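Workshop notebook, build room, Parnville
January, entry started 09:40

Regional build of Gralau, localisation and approval branch. Carried over from the last entry: the submission build still differs from the main build in more places than the change list admits. Today was for finding them.

Ran the diff tool across both asset trees first. Text tables match apart from the two strings Violeta Bravo renamed (lobby_wait and match_found). Both are harmless but the keys must be put back, as the regional launcher looks them up by name. Textures were worse. The reviewer's notes ask for blood effects to be swapped for the grey spark effect, and the swap was made at material level, so any weapon with its own override still draws the original. The crossbow and the trap kit are affected. Esko is to move the swap down into the particle system and take the overrides out.

10:25. Login flow. The approval rules want an age check before the first match, with a play-time counter that survives a client restart. Ours survives a clean exit. It does not survive a killed process, because the counter is written on shutdown. Changed it to write every 12 seconds and on each state change. Killed the client 19 times at different points in a match and compared the stored value against the server log. Stored value was never more than one interval behind. Good enough to submit. Hemi would prefer to hold the counter on the server only, and he is right, but that needs a change to the account service and Hakum will not take one before their freeze lifts.

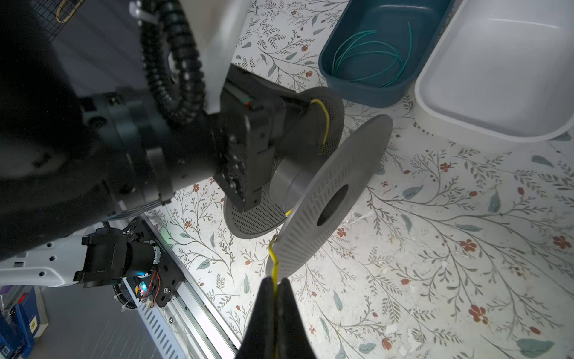

Matchmaking under the regional config next. Queue test with 1000 simulated clients against the Cisternas test cluster. First run stalled when the pool split by age band: the under-age band never filled a lobby and the clients in it sat there until timeout. The config has no fallback for a short lobby. Added one, minimum lobby size read from the region file, default unchanged everywhere else. Second run completed. Memory on the match host climbed during the run and did not come back down afterwards. Not chased today. Soledad has the heap dumps.

Note for whoever repeats this: the simulated clients take their region from the environment variable and ignore the command line flag. Lost most of an hour to that. The flag is parsed, logged as accepted, and then overwritten. Ticket raised against the tool.

12:50. Call with Domingo Garrido about the paperwork. Points as I took them down:

Payments have to be off in the test build. Hiding the shop button does not count. The purchase endpoints must return an error.
Screenshots in the submission must come from the same build number as the binary.
Script of all in-game text, including text baked into textures. We have no list of the baked text.
If the build number changes after submission, the whole package goes in again.

The last one settles the argument about the crossbow. It gets fixed before we send anything.

Started on the baked text after lunch. Exported every texture tagged as signage and went through them by hand. The harbour map has shop signs that were made as a joke during prototyping and were never cleared by anyone. Some are rude in Spanish. Replaced with blank boards in the regional tree. Violeta to decide on the main tree.

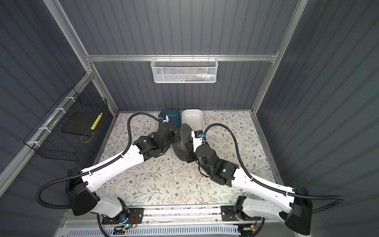 15:30. Purchase endpoints. The stub returns a success code with an empty body, and the client reads that as a free item. Changed the stub to return the error code the client already handles for a closed shop. Checked with the client on a fresh account and on an account that already owned items. Owned items still show in the inventory screen, which the rules allow as far as Domingo can tell. He will ask.

Rebuilt with the particle change from Esko Vuorinen's branch. Crossbow correct. Trap kit correct on direct hit, still wrong on the splash effect at low graphics setting, where a separate cheap particle is used. Sent back.

Open at end of day:

Trap kit splash, low setting (Esko)
Restore the two string keys (Violeta)
Match host memory (Soledad)
Region flag overwritten in client simulator (unassigned)
Baked text list, interior maps still to do (me)
Answer on owned items (Domingo)

Build left on the shared drive under gralau_regional, marked do not submit. 17:15.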